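November 27, 2022

Arnance reprint, jacket proofs + binding test. Quick notes before I forget.

- Proofs back from Ziston. Black on the spine is still muddy, author name fills in at the small size. Konrad wants to go up half a point. I'd sooner change the weight. Not settled.
- Page count is 454 now that the afterword is in. The old spine width is wrong for that, obviously, and the jacket was drawn to the old one. Redo the template before anyone touches the quotes on the back.
- Run stays at 700. Kindlow asked again if we could split it, hardback and paper. No, not at this price.
- Bound 2 dummies on the Makokha stock. First one cracked at the hinge when opened flat. Second had the grain running the right way and opens fine, lies a bit proud at the fore edge. Press it overnight and look agian.
- Map of the front line (p. 203) drops into the gutter. Either shift it out or shrink it, otherwise you lose the river and half the village names. Ask Ekua if the author will stand for shrinking.
- Back cover: three review quotes is too many. The long one eats the barcode space. Cut it to the first sentence, check we have permission to cut it.
- Headbands: the red and white looked like a candy cane. Plain cream.
- Endpapers not ordered!! Do that first. 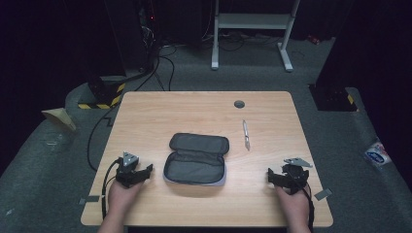
*Notes: Ekua Arthur, with additions by K. Danzer*

K.D. adds: glue pot left on the cold setting, so ignore my hinge result on the frist dummy untill I redo it. Template is on the shared drive, old one renamed.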